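**Sorting recyclables on the bench, what do you put under them?**

### tamuno_flat2

Hello all. We moved to Etdale in June and our kitchen is small, so I sort the week's drink containers on the bench beside the sink. I lay down an old quilted pad first. It is already stained, so I don't mind it. My batch from this morning:

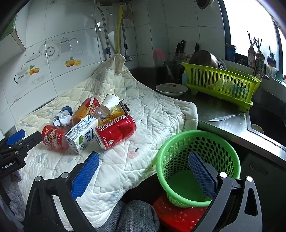
### Replies

**skarnimetti** wrote:

Cloth is the wrong thing, in my opinion. A milk carton always keeps a bit of milk in the corner, and then your pad smells by the next arvo. I use a plastic tray, 600 mm long, and I rinse it in the laundry.

**Sena Quartey** wrote:

I disagree with the tray. Mine slides everywhere. A quilted pad stays put and goes in the washing machine. But please move the knife before you start, it is lying out on the bench in front of the dish rack. My sister cut her thumb this way while reaching for a bottle.

Also, is the paper cup going in recycling? At our place the council says no, because of the lining inside.

**tamuno_flat2** wrote:

Knife is put away now, thank you Sena. About the cup I was not sure. I had it with the clear plastic one. The little black and silver packet goes to the rubbish, I think?

**Ifeanyi D.** wrote:

Packet in the rubbish, yes. For the can and the bottles, look whether your state's refund scheme takes them before you put them in the yellow bin. Don't crush cans any more. The machine at our depot must read the barcode, and it gave back 8 of mine out of 16.

**skarnimetti** wrote:

Our depot counts by hand and takes crushed ones. So this depends where you live, Ifeanyi.

**Ifeanyi D.** wrote:

Fair enough. But a flat can is still a risk if you don't know the depot.

**Sena Quartey** wrote:

And bottle caps? I keep the loose ones in a jar, but my husband wants to screw them all back on.

**tamuno_flat2** wrote:

I have one dark blue cap in this lot and will ask the council about it. I will keep the pad for now and wash it on hot every 2 weeks. Skarnimetti, where did you buy the tray?

**skarnimetti** wrote:

Laltano, in the garden section. It is sold for seedlings.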